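Open day at Yoon lab draws a crowd for cloth-folding robots

Filusley residents got a look at folding robots up close in June, when the Yoon lab opened its doors for an afternoon of demonstrations. The lab counted 67 visitors between 1 p.m. and closing time at 5 p.m., more than it had planned for, and the later tours were split into smaller groups so that people could stand near the tables.

The lab works on machines that handle cloth, a job that remains hard for robots. A box or a bottle keeps its shape when it is picked up. A towel changes shape every time it is touched, and the same towel dropped twice will land in two different heaps. Staff told visitors that most of their working day goes into teaching the arms what to do with those heaps.

Visitors entered through the loading side of the building on Vular Street and were given a short safety talk before going in. Children had to be at least 9 to join a tour. Each tour lasted half an hour and ended with a question period, which ran over nearly every time.

The main demonstration used a two-armed system the lab calls Olto. The arms work together on a piece of cloth laid on a table, each with a two-fingered gripper. For the open day the lab ran Olto in two ways. In the first half of each tour, an operator guided the arms by hand controls through a full fold. In the second half the operator stepped back and the system tried the same job without help.

The results were mixed, and the lab posted them on a whiteboard by the door as the day went on. Over the afternoon the system made 67 tries without help and finished 51 of them with a fold that staff accepted. The others ended with a corner left out, a slipped grip or a cloth pulled off the table. Visitors were told beforehand to expect misses, and a few groups asked to see a failed fold run again so they could watch where it went wrong.

Most questions were about speed. A fold that takes a person a few seconds can take Olto more than a minute. Staff said speed was not what they were working on this year. They want the system to deal with cloth it has not met before, in sizes and fabrics that were not part of its training. Several visitors who work in hotels and care homes asked when they might be able to buy one. They were told that the lab does not sell machines and has no date for a product.

Other questions were about jobs. The lab said it had no studies of its own on the subject and would not guess. It did say that running the arms takes people, and that it has hired 9 operators in the past year, most of them from Filusley. No background in robotics is required, and training lasts 2 weeks.

Toward the end of the day, visitors were allowed to try the hand controls on a practice station with a dish towel. Lines for the station were long and the last turns were given out before 4 p.m. Anyone who missed a turn could leave a name at the desk for the next event.

A second open day is planned for the fall. Tours will be free, but places will have to be booked ahead through the lab's front desk. School groups can ask for a morning visit.
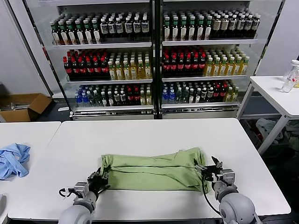 Marlene, who left a comment after the afternoon tour, wrote that her group had the controls for only a couple of minutes each and that the next open day should have more than one practice station. She added that she had folded sheets for a living for years and still could not get the towel straight with the grippers.

Recent items
Vular Street bridge down to one lane until August
Filusley library adds evening hours
Swimming pool repairs to start after the summer season
Farmers market moves back to the station lot
School bus routes: what changes this fall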